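Drokelent small dwellings programme: progress report to the Jillier fund, period ending March

Prepared by Grethe Kvaran, Flollthorpe

1. Work on the shell
The floor frame of the second unit has been fixed to its trailer and the walls are up and sheathed. Roof rafters are in place. The membrane goes on once the remaining flashing has been delivered. Outside cladding has not been started.

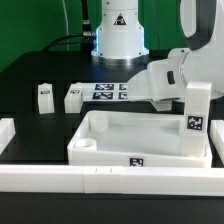 Insulation in the floor is complete. We changed from mineral wool to rigid board between the joists, which saved depth and allowed the headroom in the loft to stay as drawn. The added cost is within the contingency.

2. Weight
The shell was weighed on its trailer at 2,673 kg. The design allowance for this stage was nearly 400 kg higher. We intend to hold the difference in reserve for the water tank and the stove, both of which are heavier in the supplier's current list than in the one we priced from.

3. Drawings and approvals
Þrastardóttir returned the structural drawings with 4 comments. Three are closed. The open one concerns the tie-downs at the rear corners, where the bracket clashes with the wheel arch. A revised detail has been sent.

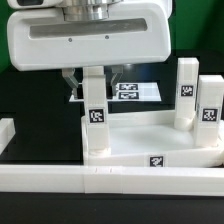
Will the open comment delay the fitting of the interior?
Only the rear bench is affected, as it covers the bracket. The kitchen, stair and shower can go in before the detail is agreed.

4. Next period
Roof membrane, windows and first-fix wiring. The second instalment of the grant will be claimed when the windows are in.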